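Stacking Small Cubes on a Round Table
Project report, second term

I picked this project because I thought it would be easy (ha!). The brief from our tutor, Ans Vanhove, was to take one very ordinary activity and look at it properly for a whole term. Other people chose folding shirts or laying a table. I chose three cubes, two light blue and one pink, and a round wooden table, and I still managed to fill a 142-page notebook.

My question was simple enough: when you build a little tower out of cubes, what decides whether it stays up? I started with the table. I wanted a square one at first because the edges would give me something to measure from, but the round one won me over, with its warm orange-brown top and that lovely straight grain.

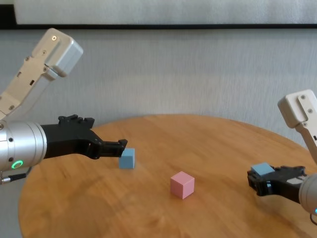 So the grain became my ruler, more or less. I lined up a cube with one of the lines, put the next one on, and wrote down how far it had drifted. My first week of notes is a mess, I'm afraid, as I kept changing the starting place and forgetting to say so. From Tuesday, April 17, 2018 onwards I used a proper table of results and it all got much more readable!

The part I enjoyed most was the offset. You can put the top cube on slightly crooked and still have a perfectly good tower of two, and I spent 14 pages on just that. Blue on pink was my standard pair, mainly so I could see the join at a glance.
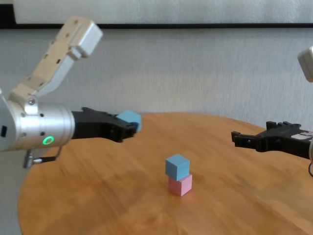 Starting positions

I tried the cubes close together, spread out, and in a line. Spread out was my favourite for working, as there's room to get hold of one without nudging its neighbour (I did a lot of nudging). I also made a rule that the pink cube always got moved first, which saved a surprising amount of dithering. 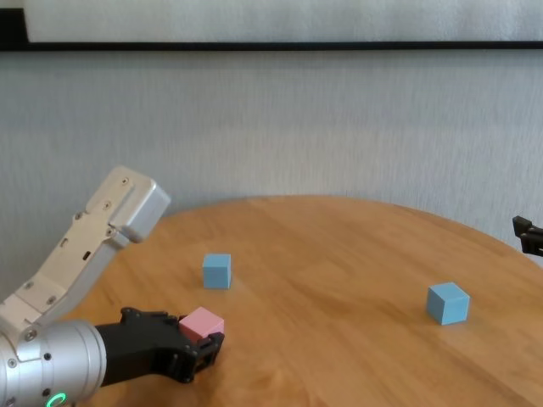 Pink cube lifted, both blue cubes still on the table.

My plan for July is to repeat everything with a taller tower and a second table, and to write the starting position at the top of every page. I'd also like to try cubes with a shinier finish, as these are nice and matt and I suspect that helps.

Questions from my presentation
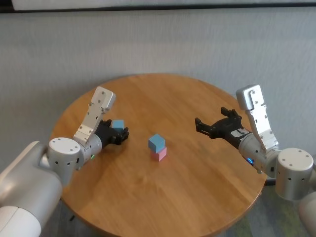
Why use only three cubes?
With three I could write down every possible order of colours on one page and still have time to repeat each of them. A fourth would have meant far more towers than I could fit into one term.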